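We use cookies to remember your preferences. Accept | Manage

Irnholm Hall Hire: FAQ

How many people does the hall hold?
161 seated, fewer with the dance floor down.

Is there a bond?
Yes, $600, refunded within 9 business days if the hall is left tidy.

Can I bring my own caterer?
Yes. Send us their food safety certificate first.

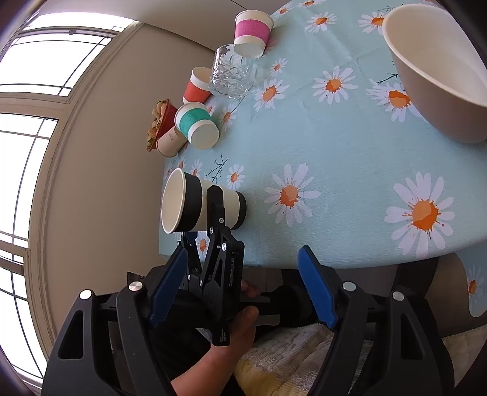 1 min read

Are tablecloths included?
Cloths are hired separately, plain or floral. Colours can't be held without a booking.

Where do I park?
Behind the hall, off Hokthorpe Road.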